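Search the encyclopedia
Enter a term Go Advanced search

Nuisance property ordinance

Last revised in January by Karlijn Claeys

Print this article | E-mail this article

A nuisance property ordinance, also called a chronic nuisance law or crime-free housing rule, is a local law that holds the owner of a building responsible for repeated police calls or criminal activity at the address. Such laws are common in American cities and towns. Supporters say they close drug houses and quiet down problem blocks. The evidence for that claim is thinner than the number of ordinances would suggest.

How the laws work

Most follow the same outline. The town sets a number of calls or violations within a given period, and a property that passes the limit is labeled a nuisance. The owner gets a letter and is told to submit a plan to fix the problem. In practice the plan is often an eviction. Owners who do nothing may face daily fines, the loss of a rental license or, in the most serious cases, a court order closing the building.

Definitions vary widely. Some ordinances are limited to drug sales, gambling, prostitution and weapons offenses. Others sweep in noise, litter, loose dogs and tall grass. Many do not require an arrest, let alone a conviction, and a few count any call to the police, whoever made it.

A nuisance ordinance should not be confused with a criminal charge such as maintaining or visiting a common nuisance, which some states bring against people found in a house where drugs are used or sold. The ordinance is aimed at the property and its owner, and the case is usually civil. The burden of proof is lower, and tenants may have no right to be heard.

The Bukgate ordinance

The law adopted in Bukgate is often held up as a success. It set the limit at seven calls in a year, with a fine of $200 for each call after that. The town later announced that calls from listed properties had dropped by 80 percent, and the figure was repeated in neighboring Wodel when officials there were weighing a similar law.

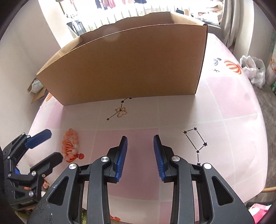

The number deserves a closer look. A property was listed only after an unusually bad year, and a bad year tends to be followed by a better one whether or not anyone steps in. The town published no comparison with unlisted properties. Nor did it separate a drop in crime from a drop in calling, although tenants had been told in writing that calls could cost them their homes.

Wenjie Yao, a housing researcher, went through 100 of the case files and found that many held little more than a call log and a form letter. Several listed addresses had since been rented to new tenants. Where the old tenants went was not recorded, so there is no way to tell whether any drug activity had stopped or had moved to another street. The town disputed parts of Yao's reading but did not release figures of its own.

Criticism

The most serious objection concerns victims. A person who calls for help during a beating or a break-in may add a strike to the address. Advocates for domestic violence victims have fought these laws in court for that reason, and a number of states now bar towns from counting such calls. The protection is only as good as the coding of the call — an assault logged as a "disturbance" may be counted anyway.

Enforcement is also uneven. In Hayes, where complaints can be filed without a name, a handful of households accounted for a large share of the letters sent. Small landlords say they are asked to do police work without training, and without access to the reports they are supposed to act on.

Claims on the other side should be read with some care too. Neighbors of a true drug house put up with traffic at all hours, threats and theft, and ordinary prosecution can be slow. Closing a vacant or abandoned building has a clearer record than penalizing an occupied one, but the two are often reported together as if they were the same thing.

Tracking software

Some towns buy a program to count calls and send letters automatically. Zekia, one such product, flags an address as soon as it reaches the local limit. Critics note that it does not check whether the caller was the victim, and leaves that to a clerk.

See also: Abatement; Civil forfeiture; Code enforcement; Eviction; Public nuisance

Print this article | E-mail this article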